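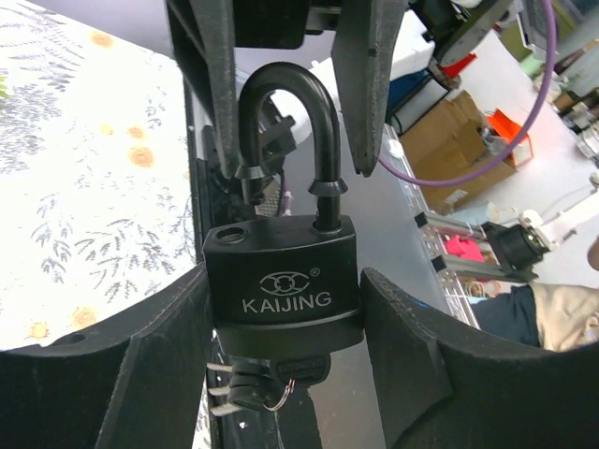
A black padlock, open, with the key in it.

Margit Hajdu came to Putum on the Wednesday bus with two bags and a letter from her uncle. The letter said that the boathouse was now hers, and that the key was with the baker.

The baker did not want to give it. "Your uncle owes me 500," she said. "For bread."

"For how many years of bread?"

"He liked bread."

Margit paid her 60 and promised the rest in April. Then she walked down to the water. The wind was strong and it smelled of tar. Number 619 was the last door, painted green by somebody who had stopped in the middle.

She had prepared herself for dust, maybe for mice. Inside there was a table laid for two persons, with clean plates, and a kettle on the stove that was still warm. She stood a while with her hand on it.

"You are late," said a man's voice from upstairs. "Did she ask you for the bread money again?"

It was eleven years since she had heard him. Margit put down her bags and took off her coat.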